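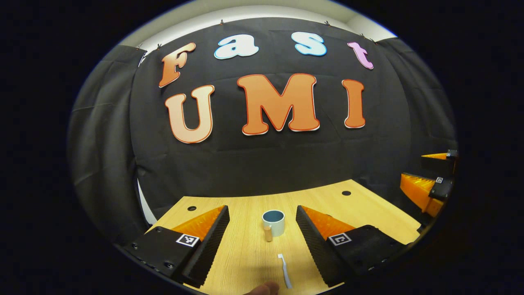

**Figure 3.** Toothbrush and mug task, view from the hand-held gripper. A second gripper is at the right.

### 4.2 Rules for recording demonstrations

Good practice at the start of a recording pays off later, and we were delighted by how far a short rule sheet could take us. The Meruven rules fit on one page and cover 28 household tasks. Operators at our two sites, Keltden and Addo, followed the same sheet from January onward.

The first rule concerns markers. Each finger carries a square fiducial marker, and it must stay clear of hands and sleeves for the whole episode. The second concerns the start pose: the target objects have to be in view between the fingers before any motion begins, as with the mug and toothbrush in Figure 3. When two grippers are used, the operator calls out which one moves first — a small habit that made labeling far easier.

We also ask for a pause of 20 frames at both ends of an episode. Episodes that break a rule are kept but flagged, so that later users can set their own threshold. Of the 1561 episodes in the Plurnik set, 540 were recorded with two grippers, and these gained the most from the marker rule. It is exciting to see such a plain document travel so well between sites, and we would love to see other groups extend it. The version frozen on 15th July is the one used in Section 5.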